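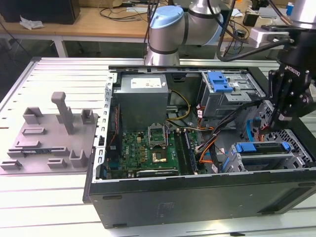
**Does "refurbished" mean anything any more?**

**skendine_lau** — Mar 10, 2023

Our parish archive needs a desktop for scanning and one dull spreadsheet. Drolto want £415 for what they call a "fully refurbished, grade A, 40-point checked" office tower. I asked for the forty points. I was sent a leaflet with a tick on it.

I'm not against second-hand. My own machine is second-hand. What I don't believe is that anyone opened the case, did forty things to it and still made a profit. Has anybody here bought from them, or from Stimasel, and been told in writing what was done?

**hyejin_j**

Bought from Stimasel last July. It has run every day since. I never got a list and I never asked for one. Two years' warranty is all I need to see.

**skendine_lau**

Warranty from whom, though? Stimasel the shop or some insurance outfit behind it? I've read one of those policies and the drive was classed as a consumable.

**Aurel Jitaru**

I used to do this for a living and you're half right. "Refurbished" has no fixed meaning in the trade that I ever came across. At one place it meant the drive was wiped and the outside got a going-over with a cloth. At another we reseated the memory, put on fresh thermal paste and left the thing running overnight. Both lots went out with the same sticker.

£415 is steep for a scanning machine, by the way. You're paying for the leaflet.

**sanziana_n**

Sorry, no. I keep seeing this "they only wipe it with a cloth" story and it's always from somebody who left years ago. My brother's school took a batch from Drolto and the paperwork was fine, with serial numbers and drive hours for each one.

**Aurel Jitaru**

Drive hours are read off by software in a few seconds. Nice to have, but it tells you nothing about the power supply or the fans.

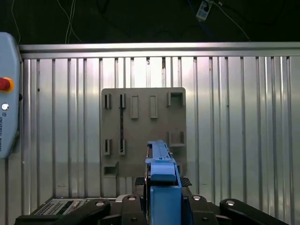 **yeeman_s**

Grades are the bit I'd ignore completely. Grade A means no scratches, so you're being charged extra for a lid that lives under a desk. I'd sooner ask where the machine is going to sit and how the leads get to it, because half the "faults" I'm called out to are a plug worked loose by someone's foot. Thin white cables drooping over a metal wall, as in my picture, aren't pretty but at least they're up where you can see them. Behind a desk in a parish office it'll be a knot and a dead mouse.

**skendine_lau**

We had the mouse. Point taken on the cosmetic grade — I'll ask what they'd charge for a scruffy one.

**bogdan_fan**

Just buy new. Around £653 gets you something small and quiet with a proper guarantee. All this fuss to save the price of a weekend away.

**yeeman_s**

New what? The cheap small ones often have the memory soldered down, so when it's not enough in four years you throw the lot away. And "proper guarantee" is doing a lot of work there. I've waited six weeks for one of those.

**hyejin_j**

Also not everyone has the price of a weekend away spare, @bogdan_fan.

**bogdan_fan**

Fair enough. I still wouldn't trust an archive to an old tower.

**Aurel Jitaru**

The archive shouldn't be trusted to any one machine, old or new. Put it on two drives and keep one in another building.

What I'd do before paying is ask for a photo with the side off. If they won't take a side panel off for a customer, I doubt they took it off for themselves.

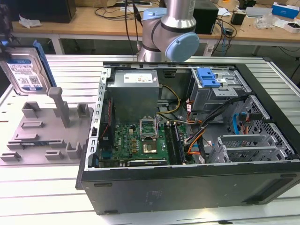 *Dell tower, side panel off, CPU socket open and empty.*

That sort of view, I mean. On one like that I'd want to know which processor is going in and whether it's the one on the invoice. Ask for the fan and the back panel as well. It won't show you a tired power supply, so don't read too much into it.

**sanziana_n**

So you'd have them send a photo which, by your own account, doesn't prove the thing works?

**Aurel Jitaru**

Yes. It shows me what's fitted, and that's more than the tick does.

**skendine_lau**

Rang Drolto this afternoon. The man was polite. He said they'd processed 2100 machines for one customer alone and had very few back. I asked how many was very few and he said he'd have to check. On the photo he said "possibly". On the forty points he said the list was internal.

I've written to Stimasel with the same questions. Will post whatever comes back, if anything does.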